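**Medical Laboratory Scientist - Serology (fixed term)**

Ref. 41/S. Posted 2022-09-16

The Lonelar reference laboratory needs a scientist for its infectious serology bench. The position is full time for seven months, with a possible extension subject to funding. It reports to Shanti Semwal, senior scientist, serology.

The bench handles hepatitis B and C markers, measles and rubella IgG, and Q fever phase I and II antibodies. Most hepatitis and rubella work runs on an automated chemiluminescence analyser. Q fever is done by indirect immunofluorescence, read manually by two people who record their titres separately before comparing. Discrepancies of more than one doubling dilution are repeated from the primary tube.

Duties:

- set up, run and validate screening and confirmatory assays
- prepare serial dilutions and read fluorescence slides
- maintain internal quality control charts and investigate rule violations
- verify new reagent lots against retained patient samples
- enter results in Tolteo, our laboratory information system, and phone critical results to the requesting practitioner
- take part in the weekend roster, one shift in four

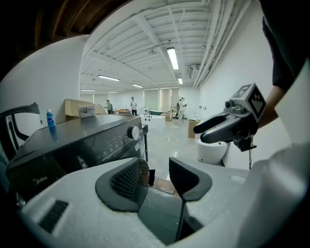

The roster is published six weeks ahead. Swaps are allowed if both people are signed off on the same assays. Weekend shifts cover hepatitis B surface antigen and urgent needlestick panels only; immunofluorescence is not read on weekends.

You will need a degree in medical laboratory science or equivalent, and at least two years in a diagnostic laboratory. You should be able to explain the difference between a low-level reactive result and a confirmed positive, and know when to ask for a second specimen. Experience with fluorescence microscopy is preferred. Training on the analyser is given on site and takes roughly 4 weeks.

Proof of hepatitis B immunity is required before any work with specimens. Applicants with a colour vision deficiency are welcome to apply - please mention it so that slide reading can be discussed.

The laboratory is on the Grundurum campus, with staff parking behind the loading dock. There is no relocation allowance.

Send a resume, a one-page cover letter and the names of two referees to Devendra Sengar, laboratory operations, quoting the reference number. Applications close on the last business day of September. Interviews will be held by video and include a short exercise on interpreting a quality control chart.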